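Pririvell Employees Credit Union
Lending Policy Working Group
Minutes of the Regular Meeting, 4/3/25

Present: Ritu Malhotra (Chair), Ynyr Harries, Shalini Mishra, Damián Ojeda
Excused: Yogesh Chaturvedi
Minutes taken by: Damián Ojeda

1. Call to order and approval of prior minutes

The Chair called the meeting to order and confirmed that a quorum was present. The minutes of the January meeting had been sent to members in advance. Ms. Mishra asked that the second paragraph under "Late Payment Notices" be corrected to read "notice of past-due balance" in place of "notice of default." With that correction the minutes were approved without objection.

2. Co-signer releases on personal installment loans

Mr. Harries presented the revised draft. Under the present policy, a co-signer may be released only when the loan is refinanced in the name of the primary borrower. Branch staff have reported that members find this costly and slow, and that several have asked whether a good payment record could be considered instead.

The draft would allow a written request for release once the primary borrower has made all scheduled payments on time for 2 years. The primary borrower would be required to qualify on income alone at the time of the request, and a new credit report would be obtained with the borrower's consent.

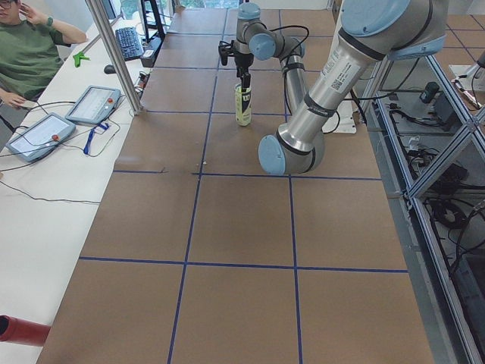 Ms. Mishra questioned whether payments made by the co-signer should count toward the required period. Mr. Harries replied that the draft is silent on the point and that the loan system records the account a payment comes from but does not flag it. Following discussion, members agreed that payments drawn from an account held solely by the co-signer should not count, and that payments from a joint account should.

The Chair noted that the letter sent to a member whose request is declined must state the reasons plainly and must tell the co-signer that the obligation continues. Mr. Harries will add a model letter as an attachment to the policy.

Motion by Ms. Mishra, seconded by Mr. Ojeda, to recommend the draft to the Board with the changes noted above. Carried unanimously.

3. Hardship extensions

Ms. Mishra reported on the use of the hardship extension program. The loan department received 40 requests in the first quarter. The most common reason given was a reduction in work hours, followed by medical expenses. She stated that the written requests varied a great deal in length and detail, and that some members had supplied far more personal medical information than the department needs or wishes to hold.

She proposed a shorter form that asks for the reason from a fixed list, the expected length of the hardship, and the member's preferred payment date after the extension ends. Supporting documents would be requested only when an extension is longer than 30 days.

Mr. Ojeda asked how interest is explained to members on the current form. Ms. Mishra read the wording aloud – "finance charges may continue to accrue during any deferral period" – and members agreed that it should be rewritten. The new form will say that interest continues to be added to the loan while payments are paused and that the final payment date will move. 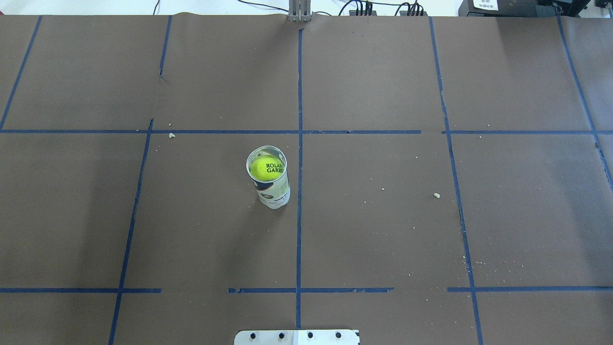
The Chair asked that the Spanish version be prepared at the same time as the English version and released on the same day. The last revision was posted in English well ahead of the translation, which led to two versions being in use at the Rengifo branch. Mr. Ojeda accepted responsibility for the translation.

No motion was required. The revised form will be brought to the next meeting.

4. Document service renewal

In the absence of Mr. Chaturvedi, the Chair summarized his written report. The agreement with Ollura for electronic signature of loan documents is due for renewal. A competing proposal has been received from Omis. The report found the two proposals similar in price but noted that Omis would store signed documents for a shorter time, and that older files would have to be moved at the credit union's expense.

Mr. Harries expressed concern about moving files while loans are still open. Ms. Mishra observed that members have complained of being signed out of the Ollura page before reaching the last signature, and asked that this be raised before any renewal is signed.

It was agreed to defer the matter until Mr. Chaturvedi can attend. The Chair will ask Ollura for a written response on the sign-out problem and for its retention terms.

5. Other business

Mr. Ojeda reported that the printed rate sheet in the Rengifo lobby did not match the sheet on the website. The printed sheet has been withdrawn. Going forward, each rate sheet will carry its effective date in the top line.

6. Action items

Mr. Harries: co-signer release policy, final text and model letter.
Ms. Mishra: revised hardship extension form.
Mr. Ojeda: Spanish version of the form; date line on rate sheets.
Ms. Malhotra: letter to Ollura.

7. Adjournment

There being no further business, the Chair adjourned the meeting.

Respectfully submitted,
Damián Ojeda

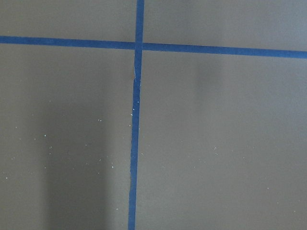

Blue tape on a gray surface.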